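Dosura Robotics Club - Frequently Asked Questions

We use cookies to remember your preferences and keep this site running. Accept | Manage settings

Welcome! These are the questions that fill our inbox every August, with the best answers we've got. If yours isn't covered, write to us. We love getting mail about robots.

What does the club do?

We teach simulated robots to do chores. Each team writes the code that drives one robot through a set of virtual rooms, where it has to find things, get to them and put them where they belong. At the end of the season we take our best code to the Koivisto Challenge, where every school runs on the same rooms and the same time limit. It's a blast, and it's a lot harder than it sounds!

Do I need to know how to program?

Nope. Plenty of people show up having never written a line of code. The first month is all small wins: drive forward, stop before the wall, turn and look at the sofa. We use Python, and there's a starter project that already runs, so you'll be changing things on your first afternoon and seeing what happens (usually a crash into furniture, which is part of the fun).

If you do already program, great, we'll put you to work on path planning pretty fast.

Why simulation? Don't you want a real robot?

We'd take one in a heartbeat! But one real robot means one person driving and everybody else watching. With the simulator, every laptop in the room has its own robot, and you can reset a bad run in a second. Last season our teams logged 582 runs between them. We also get to try ideas that would be scary on hardware, like full speed through a doorway.

What is Okon?

Okon is the name of our code base. It was started by the club's first team and every team since has added to it. New members get their own branch and can break anything they like. At the end of the season we vote on which changes get merged, and those debates can get loud.

What kind of computer do I need?

Any laptop from the last few years will do if it has 16 GB of memory. The rooms are pretty simple on purpose, so you don't need a gaming machine. We keep a few loaner laptops in the lab closet. Ask early, they go fast.

What are the tasks like this season?

Mostly "find it and fetch it" in a bedroom and living area. A task might read "bring the basketball to the sofa," and then your code has to figure out the rest. Where is the bed? Can the arm reach that far over the blanket, or should the robot drive to the other side? The starting spot changes from run to run, so memorizing one good route won't get you very far.

How is a run scored?

Reaching the right piece of furniture gets you partial credit, a clean pickup gets you more, and a correct drop-off gets you the rest. You lose points for bumping into things. Each run has a cap of 2000 simulation steps, and teams that spend the first half of them spinning in place looking for a ball will feel it. (We've all been that team.)

How much time does it take?

Meetings are 90 minutes, twice a week, right after school. Closer to the challenge people tend to stay later - nobody has to, but there are snacks. Missing a meeting for band or a test is fine. Just tell your teammates so they aren't waiting on your branch.

What does it cost?

Dues are $29 for the whole season, and that covers the challenge entry and your T-shirt. If that's a problem, send us a note and we'll waive it, no forms.

Can I join in the middle of the season?

Yes! You'll be paired with a team that's already running and spend your first couple of meetings reviewing their runs with them. It's a really good way to learn the code.

Do you work with other schools?

We trade practice rooms with the Dirnard club and run a friendly scrimmage with them before the challenge. They beat us last time by a single drop-off. We're over it. Mostly.

Can I see what you're working on?

Sure, take a look at some views from our practice rooms: 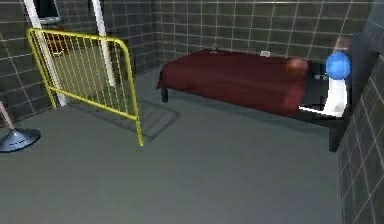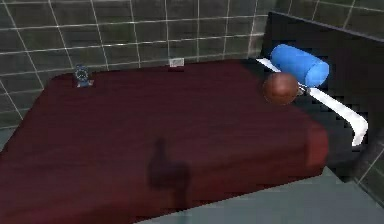
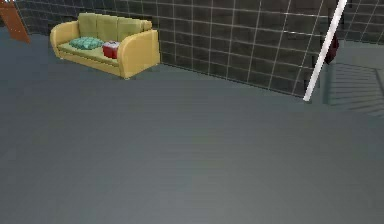
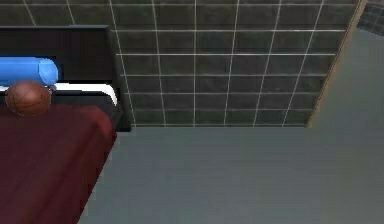

Simulator views from Dosura practice. Last one: the basketball on the bed, by the blue bolster.

Can parents or younger kids visit?

Absolutely. Stop by any meeting and somebody will hand you the controls. Manual driving mode is open to everyone, and fourth graders tend to be alarmingly good at it.

Contact: use the club mailbox in the main office or the form on our Join page | © Dosura Robotics Club | Back to top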